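Two months in, and I'm still delighted with the Tekier bin! It's a plain gray wooden box, open on top, and the sloped inner walls are what sold me. Small stuff slides back down to the floor where you can reach it.
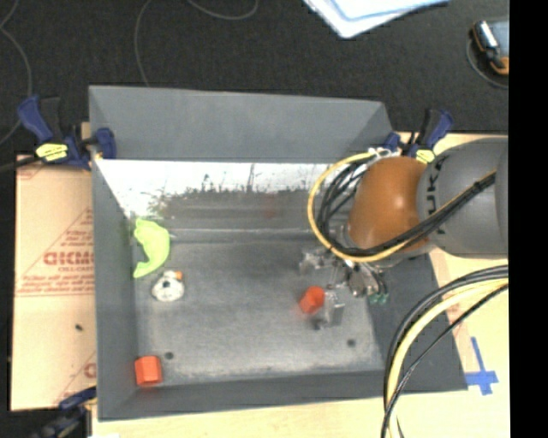

I paid extra for the size up and I'd do it again – blocks, little figures and odd plastic bits all have room to spread out. Mine sits on carpet and hasn't budged. One gripe: assembly took me 16 screws and most of an evening. Worth it, though!

Kenneth Agbayani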